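How to Hang a Framed Picture on a Drywall or Plaster Wall

Hanging a picture is a short job if you sort out the wall and the weight before you pick up a hammer. The steps below cover frames up to 30 pounds. Anything heavier should go into a stud with a proper screw.

What you need

Tape measure
Pencil
Painter's tape
Small level
Hammer
Picture hooks or wall anchors
Bathroom scale

Step 1: Weigh the frame

Stand on the scale holding the frame, then without it, and subtract. Hook packages list a weight limit. Pick a hook rated for more than your number. For frames under 10 pounds, a single nail-in hook is fine on drywall.

Step 2: Pick the height

The usual rule puts the center of the picture between 57 and 60 inches from the floor. Over a sofa or a sideboard, go by the furniture and leave roughly 9 inches between the top of it and the bottom of the frame. In a dining room you can go a little lower, as people mostly see the picture sitting down.

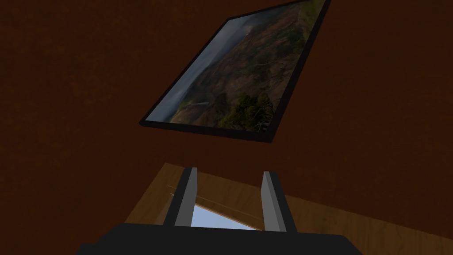
Cut a piece of newspaper to the size of the frame and tape it up for a day or two. Walk past it, sit across from it, and look at it once after dark with the lamps on. Moving paper is a lot easier than filling holes.

Step 3: Find the nail point

Hook the tape measure under the middle of the hanging wire and pull up until the wire is tight, the way it will be on the wall. Measure from there to the top of the frame and write it down. On the wall, make a light pencil mark where the top of the frame will go, then measure down by the same amount. The second mark is where the bottom of the hook sits — the nail goes in a bit higher.

Step 4: Check what is behind the wall

Do not nail straight above or below an outlet or switch. Cables often run up and down from them. Kitchens and bathrooms have pipes to think about too, so use a detector on any wall that backs onto a sink.
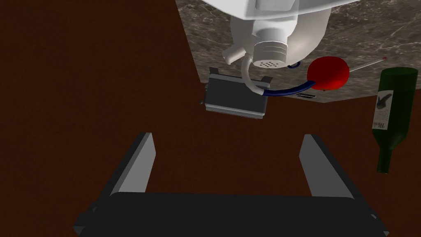 Step 5: Put in the hook

Stick a small square of painter's tape over the mark. On old plaster this helps keep the surface from chipping. Hold the hook flat against the wall and tap the nail in at the angle the hook gives you. If plaster crumbles, stop and use a drill and a screw anchor.

Step 6: Hang and level

Lower the wire onto the hook and set the level on top of the frame. Nudge until the bubble is centered. Stick two small felt pads on the bottom corners at the back — they stop the frame from sliding and keep it from marking the paint.

Check the wire once a year. If any strands have frayed near the rings, replace the whole length.

Written by Dorin Avram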